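Kiltton Frame Marquee, 9 m bay system

The Kiltton is a clearspan frame marquee for wedding receptions and other seated events. It has no internal poles or external guy ropes, so it can be placed against a hotel terrace or on a paved courtyard. Bays are added in line until the required length is reached.

Frame: box-section aluminium, anodised
Roof and walls: PVC-coated polyester, white, flame retardant
Eaves height: 2.4 m
Fixing: ground stakes on grass, ballast weights on hard standing
Capacity: up to 400 seated in the longest layout

Window walls and plain walls are interchangeable and run in the same channel. A linked catering annexe, the Wolla, connects to any side bay with a rain gutter and a zipped door panel. The annexe is supplied without lining. 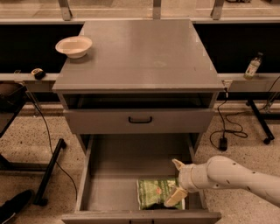 Flooring is ordered separately. The Corent cassette floor is suitable for lawns with a gentle slope and is levelled on adjustable feet. Carpet can be laid over it, but the dance floor must sit directly on the cassettes. Access for a delivery lorry is needed to within 51 m of the pitch. Longer carries are quoted individually.

Ivory pleated linings are standard. The Trịnh lining set, in undyed cotton, is available on request and must be reserved with the marquee.

Hire covers 2 nights, with erection and removal outside that period. A deposit of £2000 is payable on booking. Heating, lighting and generator hire are priced by layout.

Dates in August are allocated in order of deposit received. Site surveys are arranged through Leanne Hollis in the hire office. Please have a plan of the grounds to hand, marked with any buried pipes or cables.

Specification last revised Jan 6, 2021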